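Search posts and people

Moved the kitchen stuff out of the back room this month and put the table in there for good. Writing down how it went for anyone doing the same in a small place.

The table is against the wall by the window. I tried it in the middle first and you couldn't get past it with a tray.

Cloth before dishes. I used the blue patterned one. It was meant for a bed, I think, my aunt never said. It covers the table and hangs down enough on the long side that I can keep the spare crockery box under it.

Paid 40 for the whole lot of white dishes from Lekota, the secondhand place behind the bus station. Gert Rampersad told me to go in the morning because the plain ones sell first. He was right, by noon it was all gold rims and souvenir plates.

Plain white was the only rule. I've had three patterned sets in my life and could never replace a broken piece in any of them.

Containers took longer than dishes. I had tea, rice, lentils, buttons and screws all in things that used to hold something else. Kept the round ones that close properly and gave the rest to Kagiso Hendricks for her classroom.

She wants more, by the way. Any size, lids if you have them. Message me and I'll pass it on.

Someone asked about labels. I write on masking tape and stick it underneath. On the side it peels off every time I wipe the thing down.

Back room table, white dishes and a round gray container:

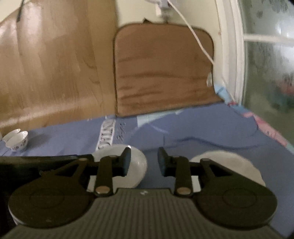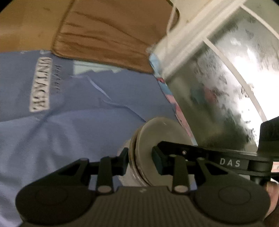
Things I'd still like to fix. The cloth slides when you pull a dish toward you. I bought a roll of Furix grip liner to go under it and haven't cut it yet.

Also the wall gets splashed if you serve soup at that end, so soup stays in the kitchen for now.

Gustus asked if I iron the cloth. No. I hang it up straight out of the washer and the weight does most of it.

Total spent including the liner and a new hook for the door: 2 notes and some change over what I planned. Fine with me.

Next is the shelf above the stove. The brackets are in a bag somewhere and I need to find a longer drill bit. Will post when it's up, probably in March.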